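On Choosing a Call-Handling Accessory for a Small Office

In February this office began to review the small devices that attach to a telephone and manage what passes through it. The review was prompted by a simple difficulty. Staff who travel take calls on their own handsets, and notes made afterward were often incomplete. Nga Ngô, who coordinates our client records, asked whether a pocket accessory could help. I agreed to look into the matter and report on this page.

Three products were considered. The Grinaler is a clip-on microphone with its own storage. The Distik is a flat charging case with a button for voice memos. The Stunarwood is a desk stand with a speaker, intended for people who hold most of their calls in one room. All three were bought at the listed price, and none of the makers was told of this review.

The Grinaler was used for 7 weeks. In that time it stored 134 memos, of which two could not be opened. Its menu is plain and its battery lasted through a full working day on every occasion but one – a long afternoon at the Gallegos branch, when it had not been charged the night before. The clip is stiff and leaves a mark on thin cloth. 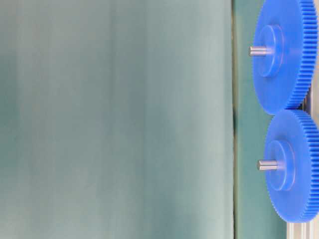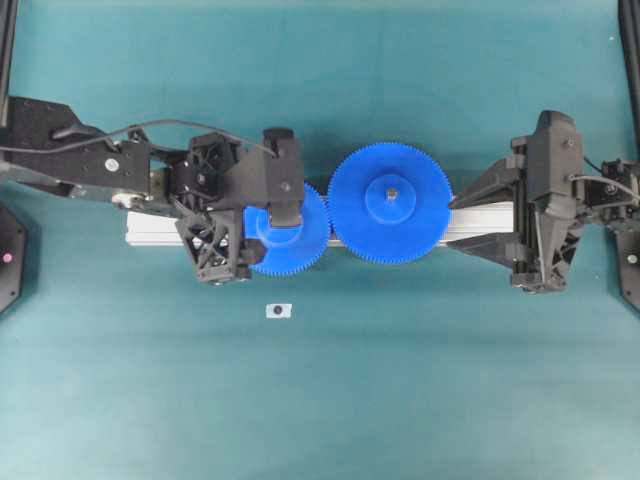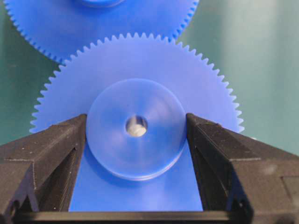
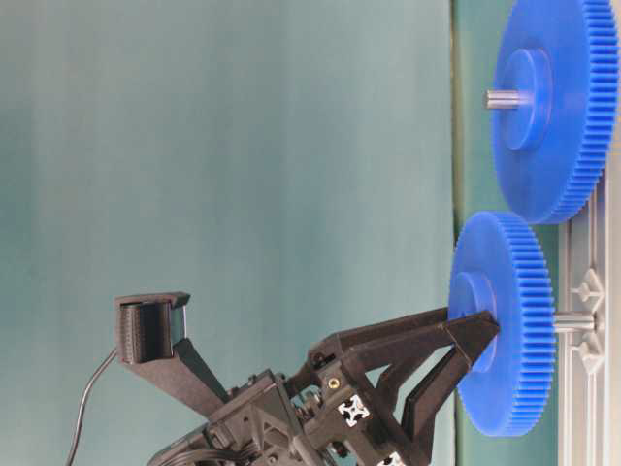 Teal background throughout; blue gears in all four pictures.

The Distik presented more trouble. It adds considerable weight to a handset, and its button is placed where the thumb rests, so that memos were begun by accident. Hiếu Mạc found 50 of them on his device after one trip, most of them containing only street noise. The maker's software can delete them as a group, but the setting is kept under a heading called Maintenance and took some time to find. Sound quality, on the other hand, was the best of the three.

The Stunarwood was judged on its speaker alone. Voices were clear at a distance of roughly 7 feet, and callers made no complaint of echo. It cannot be carried in any convenient way and was therefore set aside for the front desk, where it remains.

One further point concerns consent. Before any call is recorded, the other party must be told and must agree. Our written procedure now states this in its first paragraph, and the same rule applies to memos made while a call is in progress. Readers in other offices should consult the rules that apply to them.

For the present, traveling staff will be issued the Grinaler. A revised Distik with a recessed button has been announced, and I intend to test it when it becomes available.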